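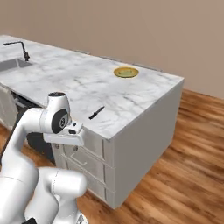
When a Robot Comes to Work in the Kitchen

I work at Palden, a company that cooks lunches for schools. Every day we send out 600 of them, so if you've ever carried a tray to a table and wondered who washed the plate, it might have been one of my friends!

A while ago our boss told us we'd be getting a robot arm. I'll tell you the truth, I was nervous. I had a hundred questions and I bet you have some too, so let's go through them.

What can a robot arm do in a kitchen?

Think about your own arm for a second. You have a shoulder, an elbow and a wrist, and each one bends or turns. A robot arm is built the same way. It has joints, and inside every joint there's a motor. At the end, where your hand would be, it has a gripper. Most grippers can only open and close, like when you pinch a cracker between your finger and thumb.

That's enough for lots of jobs. It can pick up a plate and put it in a rack. It can pull a drawer open. What it can't do (at least ours can't) is taste the soup, or notice that somebody dropped a pea on the floor.

How does it learn?

Before our robot came anywhere near real dishes, it practiced inside a computer. The picture at the top comes from that practice kitchen. It's a bit like a video game, with a marble counter, a sink and a white robot arm, and the only things sitting out on the counter are a plate and a knife. Nothing in there can break! If the arm knocks the plate onto the floor, you just start over and the plate is back where it was.

Yoshinori Sakamoto runs the practice kitchen for us. He had the robot try the same little jobs 1000 times, and he kept changing things around. The plate might be near the back one time and next to the sink the next. If you only ever practiced catching a ball from one spot in the yard, you'd be in trouble when somebody threw it from another spot. Same with robots.

I got to watch some of the tries on his screen. Plates are harder than you'd think. A plate lying flat on a counter is very low, and there's hardly anything to grab. Try it at home with a plastic plate, using only your thumb and one finger. Hard, right? Your fingers feel their way under the rim without you even thinking about it. The robot has to work all that out.

And what about the knife?

Good question, and it was my question too! We had a long talk about knives at work. In the computer kitchen, the robot can go near one as much as it likes. In our real kitchen we decided that people will put the knives away, and the arm stays with plates and trays. There's also a yellow line on the floor. When someone steps over it, the arm stops moving until they step back.

Did anybody lose their job?

This is the one I worried about most. At Palden, no. But jobs did change, and I don't want to pretend that was easy for everybody.

My friend Shinji Miyazaki had stacked plates for 20 years. He was fast, and he was proud of being fast. Now the robot does most of the stacking, and Shinji is the person who looks after the robot. He checks the gripper each morning, he tells Yoshinori when something goes wrong, and he can stop the whole thing with a big red button. His back hurts less. He also says he misses the stacking a little, because he used to sing while he did it and now he has to pay attention.

I used to spend roughly half my afternoon at the dish racks. Now I help plan the menus. (The pumpkin muffins in April were my idea. Not everyone liked them, but I did.)

At some other workplaces, people do lose jobs when machines come in. Grown-ups argue about what's fair when that happens. Should the company teach people a new job? Who should get to decide which work the robot does? At our place they asked us before the robot arrived, and I think that helped a lot. We even got to say which job we wanted it to take first. Everyone picked the heavy tray racks.

Is it faster than a person?

Nope! Shinji can still beat it. We raced them once with 20 plates each, and he was finished and drinking his tea while the arm was still going — but the arm doesn't get tired, so by the end of a long afternoon it has caught up.

If your mom or dad or someone else you know works with a machine, ask them what it does and what they still do themselves. Ask which part they'd never want to give away, too. Mine is tasting the soup.

More to read
How the Bomesby Bakery Slices Its Bread
A Day at the Fitzsimmons Mail Room
Why Do Elevators Know Where to Stop?
The Castness Ferry and Its Automatic Gate
Make a Paper Gripper With Straws and String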